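Keeping the shared kitchen running at Iglesias House

Estíbaliz Cabello has managed the residents' services team at Iglesias House since the building reopened in March. She spoke to the housing newsletter about the new arrangements for shared kitchens, which now serve all 42 households on the lower floors.

The main change, she explained, concerns opening hours. "Residents who work late told us that a 9 p.m. closing time was of little use to them," she said. "The kitchens are now open through the night, and we ask only that people keep their voices down."

Storage has also been reviewed. Each household has one shelf and one drawer, and unlabelled food is removed at the end of the month. Ms Cabello acknowledged that the rule had caused some ill feeling at first. "We had several complaints, mostly about spices – people do not think of spices as food left behind. Jars may now stay on the common rack."

Asked about the cost, she confirmed that 2,533 euros had been set aside for repairs this year. Most of it has gone on extractor fans and door seals. Rodrigo Arroyo, who oversees maintenance, is preparing a separate estimate for the flooring on level 4.

Washing up remains the subject raised most often at residents' meetings. The house rules ask that dishes be washed straight after use and that sinks be left clear for the next person.

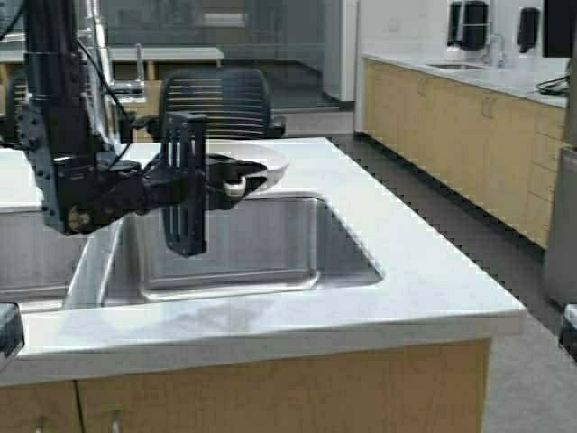 A white bowl held over a stainless steel sink.

Ms Cabello does not favour fines. "We tried them in my previous post and they were very hard to apply fairly," she said. "A conversation usually settles the matter."

Comments on the kitchen rules may be left at the front desk or given to Macarena Rivas, who takes the notes at residents' meetings.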